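On Keeping a Household Inventory

Reading time: 2 minutes

It has been my practice for several years to maintain a written inventory of the household. The present list runs to 282 entries and is reviewed each February, when the insurance policy comes up for renewal. Readers have asked how such a record should be set up, and the following notes are offered in reply.

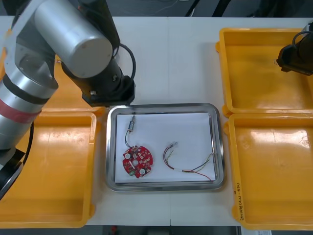 An inventory should be organized by room, with one page for each. Items of small value may be entered as a group. Four yellow plastic trays on a white table, for instance, call for a single line, and a stainless steel tray in the middle of them would be given a line of its own under metal goods. Furniture is to be listed separately, with the year of purchase and the price paid.

Receipts should be kept in a separate folder and numbered to match the entries. Where a receipt has been lost, a signed and dated note of the price is better than a blank.

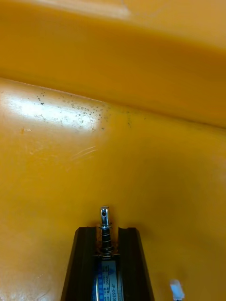

Copies present a further question. I hold one at home and one with my brother-in-law, Jeferson Furtado, who receives the new version every year and returns the old one. Items given away are struck out in red and remain legible. Entries are never renumbered.

A later post will address the garage, where my own records are not yet in order.

Comments (2)

Wellington Camargo: We started ours after the move and stopped at the kitchen. Do you list books one by one?

Toàn Đồng: The red pencil rule is a good one. Mine were erased and I regret it.

Contact | © Cauã Arruda | Back to top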